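The Cillex Mixed Snack Box
Sold and packed by Droltell

Item no. 290
In stock, ships in 2 working days

We have been packing this box since March of last year and it is still the one people write to us about most, so we thought it deserved a proper page of its own instead of the three lines it used to have at the bottom of the gift section. If you already know the box and just want to reorder, the size and shipping details are a little further down. If you're new here, pull up a chair, because we do go on a bit.

What it is

The Cillex Mixed Snack Box is a plain brown cardboard box with a mixture of sweet and savory snacks in it, mostly from Chinese and Korean shelves. We fill it by hand at our packing tables in Bididora. There's no printed sleeve and no ribbon and no shredded paper that ends up all over your kitchen floor. You open the four flaps and there are the snacks, standing up and leaning on each other, and in our experience that's when everybody in the house suddenly comes to see what arrived.

The idea started small. We used to put together a bag of odds and ends for friends who had moved away and missed the snacks they could buy on the corner, and then the friends had roommates, and the roommates wanted their own (and quite right too!). A box holds up better in the mail than a bag does, and it gives you somewhere to keep everything until it's eaten.

What goes in

Every box has a noodle side and a snack side. On the noodle side you'll usually get something spicy, and very often a Korean cheese buldak, which is the one to start with if you like heat but want a bit of creaminess to go with it. Please do have a glass of milk nearby the first time. The other noodle packs change depending on what our supplier, Chu, has fresh in that week, and we try not to send the same pair twice in a row to anybody who orders regularly.

On the snack side there is nearly always a pack of 小酥饼, little flaky pastries that are lovely with tea and that have a way of leaving crumbs down the front of your sweater. After that come the bagged snacks, some crunchy and some chewy, and a small bag or two tucked into the corners where there's room. We never could stand to send out a box with an empty corner.

Because we pack from what's on the shelf, we can't promise a particular brand or flavor in any one box. You can leave us a note at checkout, though, and we do read them. "No seafood please" and "as spicy as you've got" are both perfectly good notes.

How we pack it

The tall flat pouches go in upright, the noodle packs stand toward the back, and the light, puffy bags fill in around them. Packing things upright means you can see most of what you have without digging to the bottom, and the pastries don't have noodles sitting on top of them all the way to your door. Bags do get crumpled a little on the trip - that's only the packaging, and what's inside is usually just fine. If something has burst, send us a picture and we'll put a replacement in the mail.

The box itself

Single-wall corrugated cardboard, plain brown
Four folding flaps on top
Length 330 mm
Packing tape on the outside seams only
Goes in with your regular cardboard recycling

A good many customers hang on to the box afterward. It's a handy size for a pantry shelf, and with the flaps folded out it makes a very decent snack bin for a break room or a dorm. One customer wrote to say hers has been refilled so often that the corners have gone soft, and would we sell her an empty one? We would, and we did. Empty boxes are item no. 103, and they ship flat.

Storage

Keep the box somewhere cool and dry, away from the stove. Each pack carries its own date, so have a look through when it arrives and bring the earliest ones to the front. Once the pastries are open, move whatever is left to a tin or a jar with a good lid. They go soft quickly in humid weather.

Allergies

The snacks in this box come from several different makers, and many of them contain wheat, soy, milk, egg, sesame, peanuts or shellfish. Some of the labels are printed mainly in Chinese or Korean. If you have an allergy, please write to us before you order and we'll go through what's on the shelf with you. We would much sooner lose a sale than have you guessing at a label.

Shipping and returns

Orders leave Bididora within 2 working days. We can hold a box for a later date if it's meant for a birthday or the start of a semester - just put the date in the note field. We can't take food back once it has been opened, but if a box arrives damaged or you've been sent something you asked us to leave out, let us know and we'll make it right.

Gift notes are handwritten and free. Keep them to a few lines, please, as the cards are small and so is our patience with tiny pens!

Page updated Sep 19, 2025

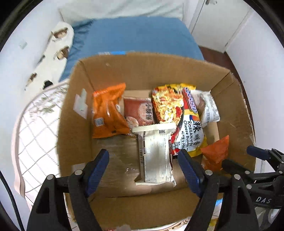
Mixed Snack Box with the flaps open. Contents vary.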